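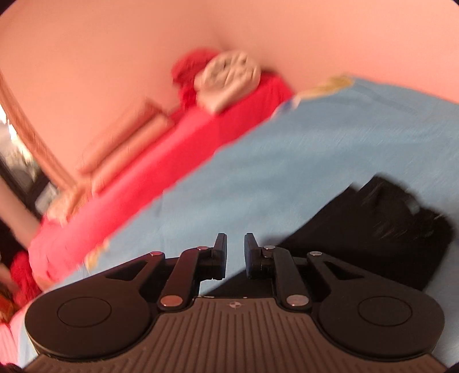

Figure 1. The bedroom, during the folding work.

Flat, Rolled or Standing: How Should You Fold a Knit?
Project report, Household Textiles, Cloltitz Community College
Felista Mushi and Hamisi Mfaume
Instructor: Leonora Sebastian
Submitted 1/17/21

Why we picked this

Our first idea was stain removal, and three other groups had already taken it. Then Hamisi opened his sweater drawer to show me a stain and the drawer wouldn't close again, and we had a project! Both of us had been folding clothes the way our mothers taught us, which are two completely different ways, and each of us was sure the other one was wasting space.

We wanted to know three things. Which fold takes the least room in a drawer? Which one leaves the fewest creases after a few days? And how long does each one take once you've had some practice? We also ended up learning a lot about lint, which wasn't in the plan but takes up a fair amount of this report.

What we worked with

We gathered 137 items of clothing, mostly our own, plus a bag of winter things from Hamisi's cousin Emmanuel Biwott, who was happy to have them folded for free. We sorted them into heavy knits, light knits, woven shirts, pants, and small stuff (socks, underwear, one scarf that didn't fit anywhere else). Anything with a collar was left out of the crease test. Collars crease in their own way and we would have needed a whole separate page for them.

The drawers were from a Sirnik dresser, all the same size inside. We measured height with a plastic ruler taped to the inside wall of the drawer. For time we used the stopwatch on my phone. One of us folded and the other ran the watch, and we traded places whenever the person folding got bored, which happened sooner than either of us would like to admit.

All the folding was done on a bed. We tried the kitchen table first, and long sweaters hung over the side and dragged themselves onto the floor. A bed is wider and it's soft, so the cloth stays where you put it. The bad part is that your back hurts after an hour. A board under the cover would probably help, and if we did this again we'd try it.

The three folds

Flat fold. Lay the sweater face down, bring both sides in to the middle, fold the sleeves straight down along the body, then fold the bottom up to the shoulders. It gives you the classic store-shelf rectangle.

Roll. Same start as the flat fold, and then you roll from the neck down in place of the last fold. You have to press the air out as you go or you get a fat, springy roll that opens up the minute you turn around.

Standing fold. We called this one the Meng fold in our notes, after the pamphlet we learned it from. You fold the garment lengthwise into a long band first, smooth it, and then fold the band into thirds or quarters until it can stand up on its edge. The items go in the drawer like books on a shelf, so you can see every one of them. This was my favorite from day one and I tried hard not to let that affect how I timed it. Hamisi checked.

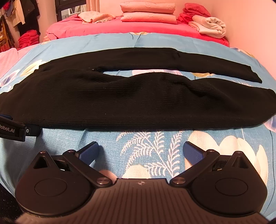
The lengthwise step is where most of the mistakes in the standing fold come from, and it took us a while to see why. If the band isn't the same width all the way along, the stack leans over when you stand it up. Sleeves are the main problem. On a thin T-shirt you can tuck them anywhere, but a heavy sleeve adds real thickness wherever it ends up. The black ribbed knit on the blue floral duvet in Figure 2 is a good case to study, with the body lying in one thick strip and the sleeve stretched out behind it, a little strip of duvet showing between the two. The sleeve needs to come in over the body before the next fold. You can also follow the ribbing with your eye and use it as a guide for keeping things straight, a trick we began using on every ribbed garment we had. It made a big difference! Smooth knits don't give you any lines to follow, and our bands on those were noticeably more crooked.

Dark knits also taught us about lint. Every light fiber shows up on black, and folding presses it in deeper. We started running a lint roller over each dark item before the first fold and again after the last one. If we had to choose only one, we'd do it before, while the whole garment is still open and you can get at all of it.

How we tested

The project ran for 24 days. Every sweater, shirt and pair of pants was folded each way at least once, and the heavy knits were done several times over, so that in the end we had 630 timed folds written down. We threw out the times from our first two days because we were clumsy and kept stopping to look at the instructions.

For the space test we filled one drawer at a time with the same group of clothes, folded one way, and wrote down how many fit before the drawer rubbed on the frame above. Then we emptied it and did the next fold. For the crease test, each item stayed in the drawer for three nights. In the morning we laid it out and gave it a score from one to five, where one is "I'd wear this right now" and five is "get the iron." We scored separately, without talking, and used the average.

Jabari Kombo from our class came over one afternoon and repeated part of the timing as a new folder who had never tried the standing method. We wanted at least one person who hadn't practiced.

What we found

Space. The standing fold won for light knits and T-shirts, and it wasn't close. For heavy knits the results were nearly even between standing and flat, and rolling came last. A thick sweater just doesn't want to be rolled. It makes a tube, and tubes leave gaps between them that you can't fill with anything except socks.

Creases. Rolling did best here. A rolled T-shirt came out with hardly any lines, just a soft curve that dropped out after a few minutes on a hanger. Flat folds left one strong line across the middle. The standing fold left more lines, though they were lighter ones. On the heavy knits none of this mattered much, as the creases fell out of them whatever we did.

Time. Flat was the fastest for both of us. Jabari was also fastest with the flat fold, and he was very slow with the standing fold for his first ten tries, then sped up so much that Hamisi thought I'd misread the watch. We believe most people would get comfortable with it in one good laundry session.

Finding things. We didn't plan to measure this and we wish we had. With the standing fold you open the drawer and everything is right there. With flat stacks, the bottom sweater might as well not exist. Emmanuel found a gray one in his bag that he'd been missing since March.

Socks
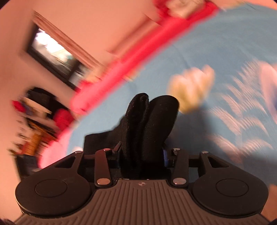

Small items got their own round of testing because none of the three folds really works on them as written. We compared three ways of keeping a pair together: balling (one cuff turned over both), laying the pair flat and folding it in half, and tying them loosely. Balling is quick and the pairs never come apart, but it stretches the cuff. After 24 days the balled pairs were looser at the top than the folded ones, which we could feel by pulling them over two fingers. It isn't a scientific measurement, but we did it with our eyes closed and mixed up the pairs first, and we both got them right more often than not.

Folding in half is what we recommend. The folded pairs stand up nicely in a shoebox lid, and they fill the space at the front of a sweater drawer that is too narrow for anything else. Tying was a waste of time. The knots came undone in the drawer and left us with loose singles to match up all over again. Matching is the slowest part of socks anyway, especially black ones, where two that look the same under a lamp can be different lengths by the window.

Problems

Two people isn't a lot of folders, and we got better as we went, so the later times are faster for every method. We tried to balance this by changing the order of the folds from day to day. On four of the days we forgot and did them in the usual order.

The laundry soap changed halfway through too. We ran out of the Clodomach powder and the store didn't have it, and the new one left the cotton shirts stiffer. Stiff cotton is easier to fold neatly, so some of the woven shirt results might be a little too good. We marked those rows in the data sheet with a star.

Our crease scores are opinions. Ms. Sebastian suggested photographing each garment under a low side light and comparing the shadows, and we love that idea, but it came up after we'd finished the knits.

What we do now

I've moved all of my T-shirts to the standing fold and I'm keeping my heavy sweaters flat, two to a stack at most. Hamisi rolls his T-shirts because he hates creases more than he hates a full drawer. He folds his sweaters standing, with the sleeves brought in first, and his drawer closes. The data sheets and our scoring card are in the class binder, behind the second tab.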